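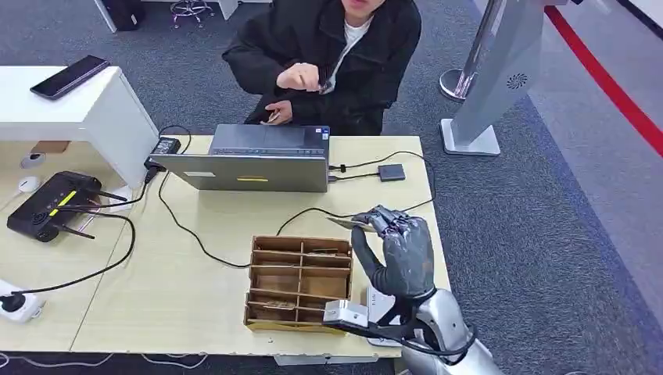

Technikgruppe im Nachbarschaftshaus Wegener

Neue Ordnung für Kabel und Kleinteile

Seit dem Frühling haben wir mit dem Sortieren von unserem Material begonnen. Der große Tisch aus hellem Holz war dafür der richtige Platz, auch wenn er schnell voll wird: der graue Laptop, der schwarze Router mit den drei Antennen, die weiße Steckerleiste und dazwischen viele schwarze Kabel, von denen man nicht immer gleich weiß, wohin sie führen.

Für die kleinen Sachen gibt es jetzt den Karton mit den Fächern. Er ist offen, man sieht von oben hinein, und die Trennwände aus Pappe kann man bei Bedarf versetzen. Bitte legt Adapter, kleine Stecker und Schrauben nur in diese Fächer und nicht mehr in die Schublade. Wer nicht sicher ist, in welches Fach etwas gehört, legt es vorne links hinein, wir sortieren es am nächsten Abend.

Die Kabel bekommen einen eigenen Platz im Regal. Bis jetzt haben wir 74 Stück geprüft, 7 davon waren kaputt und sind im Elektroschrott. Netzteile bitte immer zusammen mit ihrem Gerät aufbewahren, das Suchen hat uns im Winter viel Zeit gekostet. Auf jedes Netzteil kommt ein Streifen Klebeband mit dem Namen vom Gerät — am besten mit wasserfestem Stift geschrieben.

Der Router für das Gastnetz Flurnico bleibt bis September auf dem Tisch. Danach möchten wir ihn an der Wand befestigen, wenn das Haus damit einverstanden ist. Bis dahin soll er nicht ausgesteckt werden, auch nicht zum Putzen.

Wir suchen noch kurze Netzwerkkabel und eine zweite Steckerleiste mit Schalter. Abgeben kann man alles während der Öffnungszeit im Zimmer neben der Küche.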